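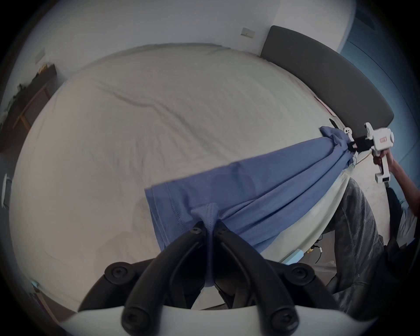
Torkorov, April

Flat sheet keeps coming loose at the foot

nilsuwan_w
Trying to settle on one way to make up the beds before guests start coming. Beige fitted sheet goes on first, then the blue flat sheet. The fitted one is fine. The blue one pulls out at the foot by the second night. I've been finding the hem, pulling one corner out tight and then working back to the other side. Should I be tucking more under?

pusum70
How much have you got hanging over at the foot? You want plenty. Most people center the sheet top to bottom and end up short at the end where it matters. Line the top hem up with the top of the mattress and give everything else to the foot.

Kidance
Don't pull it tight before it's tucked. I worked in a 50-room hotel and we laid the sheet loose, tucked the foot flat, then did the corners. If you stretch it on the diagonal first it wants to go back where it came from.

pusum70
Disagree. Pulling it out first is how you get the wrinkles out. Then let go and tuck.

Kidance
Wrinkles come out when you do the sides. We had 317 thread count cotton (odd number, that's what the label said) and it never needed stretching.

nilsuwan_w
I have a hand's width at the foot, maybe less. The sheet is pretty soft too.

Wanpen Prasertsri
A hand's width is too little. I would go up a size on the flat sheet and leave the fitted one alone. Also check which hem you have. On most of mine the wide hem goes at the head and the narrow one at the foot.

tuckandgo500
Or skip the flat sheet. We stopped using them -- just a duvet with a washable cover.

Kidance
Guests expect a top sheet.

tuckandgo500
Mine haven't asked for one.

nilsuwan_w
Keeping the top sheet. I moved it down tonight and did the foot before the corners. Will order one in the next size and try it on Saturday.

pusum70
Wash it before you decide. Cotton shrinks.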